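I want to write a little about variable stars, because this week I finished my first real season of measuring one and I learned more than I expected. It will be a few posts. Please be patient with my English.

A variable star is a star that changes its brightness as seen from Earth. Some of them change because they swell and shrink. Some change because a second star passes in front. Mine is of the second kind, an eclipsing pair.

I started in May. Before that I only looked at planets and the Moon, and I thought measuring stars was work for big observatories. A person in my club, the Irner Sky Circle, told me that small telescopes are still useful for this. I did not believe it at first.

The reason is simple. There are too many of these stars and the large telescopes have no time to look at each one every week. A patient amateur has time. I have a balcony and a free evening — it is enough for the bright ones.

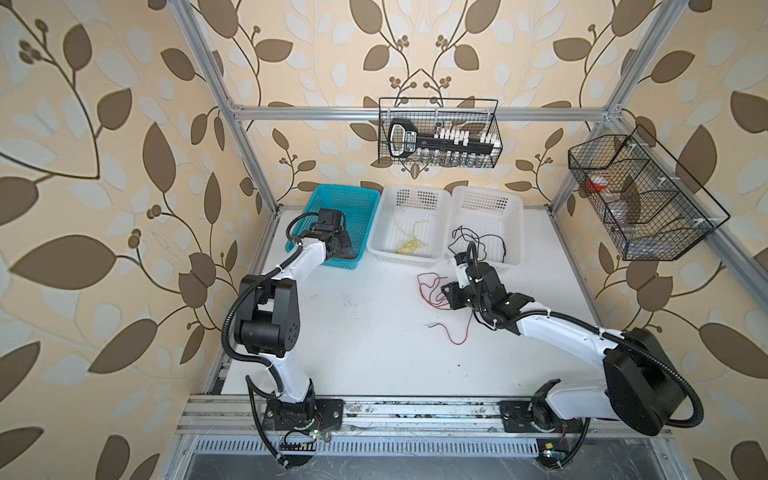

My balcony looks south over the town of Nareck, so I have a lot of light in the sky. In the direction of the railway station I see almost nothing. Straight up it is much better, and luckily my star goes quite high.

How do you measure it? You compare it with stars near it that do not change. If the comparison star stays the same and yours gets weaker, you write down how much weaker, and the exact time. The time is very important. In my first notes I forgot about summer time and everything was one hour wrong.

I did the first estimates only with the eye, through a small refractor. It is a nice way to learn, but my numbers were jumping up and down. Later I borrowed a camera from the club and I take many short exposures. I ended the season with about 2,000 of them, and a large part went to the trash due to thin clouds.

What I was waiting for is the minimum, the moment when the fainter star covers the brighter one most deeply. You cannot choose the hour. The tables tell you when it should come, and sometimes it is at three in the morning and you have to work the next day.

I caught 4 minimums. I missed several more because of clouds, and one because I fell asleep in the chair with the blanket on. The neighbor's cat was sitting on my star chart when I woke up.

The first minimum came later than the table said. I was sure it was my mistake. I checked the computer clock, then I checked it again, and then I wrote to the club mailing list with many apologies.

The answer was very kind. They explained that in such pairs the period can slowly change, for example when gas moves from one star to the other, or when there is a third body that we do not see. The old table had been made many years ago, and small differences add up.
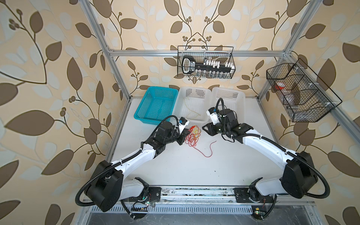
My second minimum was late too, by nearly the same amount. So were the other ones. I do not claim any discovery — people in the club already knew that this star runs behind its table. But I saw it in my own numbers and I was walking in the kitchen very happy.

Some practical things, if you want to try. Choose a star with a short period, less than a day if possible, so you do not wait for weeks between the eclipses. Choose one with a deep minimum. A change of half a magnitude you will see easily, a change of one tenth will make you sad in the beginning.

Do not change the comparison stars in the middle of the season. I did this in the second month because I found a "nicer" one, and after that the two parts of my curve did not fit together. I had to measure all the old exposures again.

Write down also the bad nights. I used to write only when I had a result. Now I write "haze, stopped early" or "wind, telescope shaking", and it helps when one point looks strange later.

For the next season I would like to follow 2 stars, the same one and another in a part of the sky that rises later. I am also thinking to take the telescope to the hill above Davov, where it is darker, but the last bus back leaves before midnight and I do not have a car.

If somebody here measures eclipsing stars from a town, please write me which filter you use. I have only a green one and I would like to know if it is worth buying the blue before winter.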